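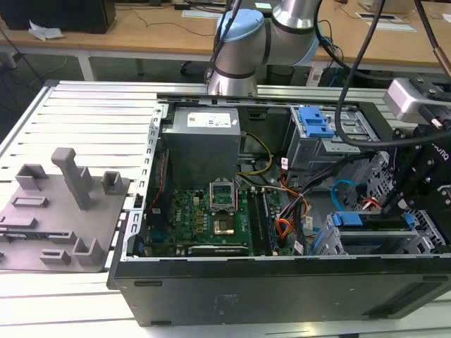

# Naltemcombe Teardown Set

Desktop towers, taken apart by a robot arm and a person sharing one bench. We love this project, and we hope you find a use for it!

Sunley's Naltemcombe workshop strips old office computers for parts. It used to be all hand work: lid off, lean in, fish out the memory, repeat until your neck complained. Now the arm takes on the reaching and pulling, and the bench crew set up each case, sort the parts and step in when a cable gets in the way (cables get in the way a lot).

## What's in it

- 246 teardown sessions, mostly open towers lying on their side
- 3000 short clips cut from those sessions
- notes typed by the crew at the end of each shift, spelling left as is

## What changed on the floor

The crew chose which jobs to hand over first. Memory and drives went early. Power supplies are still done by hand, and the older hands are glad of it. Two people have moved from stripping to writing the arm's task lists, and they're really good at it – they know which latches stick.

Wednesday afternoons are kept for trying odd cases. Those sessions are tagged `odd` and are the most fun to watch.

## Known gaps

- Few laptops
- Labels for cable colour are patchy
- Shift notes are missing for the first 1000 clips

## Use

Free for research and teaching. Please credit Sunley, Naltemcombe. Fixes to the labels are very welcome.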